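Should You Replace Your Dishes Over a Glaze Scare?

By Judit Deák

Every winter the same message makes the rounds in Tikamdale. This year it reached me three times in one afternoon, twice from people I hadn't heard from since July. It says that old dishes are poisoning us, that the colored bands on bowls and plates are the worst, and that we should throw out everything in the cupboard and start over. There is usually a link at the bottom. I clicked on it so you don't have to. It goes to a page selling test kits and, one more click along, a set of new dishes from a company called Grumoven.

I'm not against new dishes. I am a little tired of being scared into buying them.

Let me be fair to the part that is true. Lead was used in glazes and decorations for a very long time, and some older pieces can pass it into food, above all with sour things like tomato sauce, vinegar or juice. Handmade pottery of unknown origin deserves real caution, and so does anything with a glaze that has gone chalky or flaky. If you have small children or somebody in the house is pregnant, be more careful than the rest of us. I wouldn't argue with any of that.

The message goes a good deal further. It claims that any dish with blue on it is suspect. Why blue? It doesn't say. Color by itself tells you very little about what is in a glaze, and a plain white plate can be old and badly made too. It also claims that "a lab" tested 351 household dishes and that nearly all of them failed. I wrote to Grumoven and asked which lab, which dishes, and failed what. I got back a coupon.
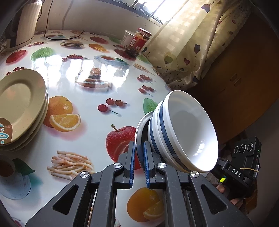
Two white bowls with navy-blue bands, and a plate with a gray rim.

Then there are the kits. Nadhirah Menon, who ran the chemistry room at our high school for years, bought one with her own money and brought it to the January meeting. You rub a swab on the plate and look for a change of color. She got a faint pink on one saucer, nothing on the same saucer when she tried again, and a definite pink on her own coat sleeve, which she is fairly sure has never held soup. Swabs like these may pick up lead at the surface. They can't tell you how much would end up in your dinner, and that was the question we started with. A proper leach test by a lab can get much closer to an answer, but it costs money, and for a cheap everyday bowl it will often cost more than the bowl did.

Chang-ho Ma disagreed with me at the meeting, and I said I would put his view in. He thinks a scare does some good if it gets people to look through their cupboards, and that a false alarm over a plate is a small price. He got rid of 43 pieces last fall and says he doesn't miss one. Fine. But he drove them to the thrift store. If they were dangerous, somebody else is now eating off them, and if they weren't, I'd like to know what the exercise was for. We did not settle this.

What I do at home is dull. Pieces I can't place hang on the wall or hold keys. I don't store food in old dishes overnight, and I don't microwave them. If a glaze is crazed or worn through, that piece is done with food. Everything else I go on using, including my aunt's Oláh plates, which I did have tested properly and which came back fine. One result on one set of plates, so please don't quote me as proof of anything about yours.

Margit Magyar has asked whether the county will test dishes for free. I called and was passed to four desks. The last one said they would "look into it," and I have heard nothing more. If somebody has better luck, I will print the number.

As for the line that "over 1000 families have already switched," I would be glad to hear from even 7 of them. Send letters to the usual address, and if you forward me the message again, at least take the link off first.

Flernolholm Household Newsletter | 15 Feb 2018 | Contact the editor: Zsófia Szekeres | © Flernolholm Household Newsletter, all rights reserved | Back to top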